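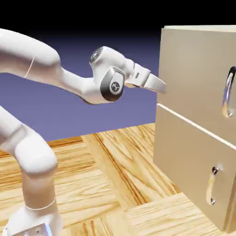
Entry rules for the Falcão street performance competition

A_Coelho (moderator)
Posted 26 Aug 2018
Members are advised that the rules for the next Falcão competition have been revised. Solo acts will be limited to 20 minutes, including setup. Applications close in May. Comments on the new limit may be posted in this thread.

brock.cormier
I must object to the inclusion of setup. A slack rope requires proper rigging and inspection, and my present act would be left with very little stage time. Musicians and clowns will not be affected in the same way.

Keklow
With respect, I disagree. The previous program ran 35 minutes late, and the closing acts performed to a nearly empty square. A fixed limit is fair to all entrants.

brock.cormier
The delay was caused by the sound system — the rope acts finished on time.

MMota
May I ask whether duos fall under the solo limit? My partner and I present a juggling and accordion number lasting 23 minutes.

A_Coelho (moderator)
Duos are assessed as group acts and fall under a separate limit, set out in section four of the rules. Regarding rigging, performers may request access to the stage before the program opens. Such requests must be made in writing with the application.

brock.cormier
Thank you. I maintain that rigging should be excluded for every entrant, but I will submit a request.

Keklow
Will the jury again include a musician?

A_Coelho (moderator)
The jury has not yet been confirmed.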